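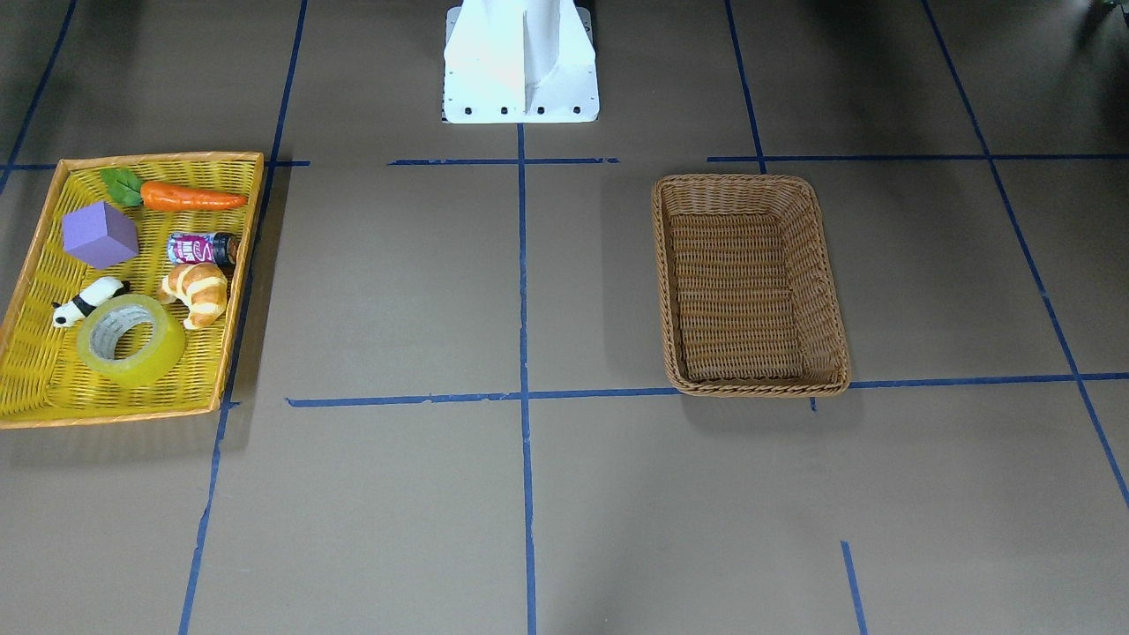

Toy carrot and other toys in a shallow wicker tray

Play food is a kind of toy made to look like things people eat. It is used mostly in pretend cooking and shop games. Early pieces were carved from wood or molded from plaster, and many were sold with dollhouses. Plastic sets became common after World War II, and felt and crochet versions are often made at home.

Makers include Idell, whose range lists almost 200 items, and Duggan, which sells wooden fruit that can be pulled apart and rejoined with hook-and-loop tape. The collector Sorcha Fitzgerald has cataloged 3,523 pieces.

See also: Toy kitchen, Dollhouse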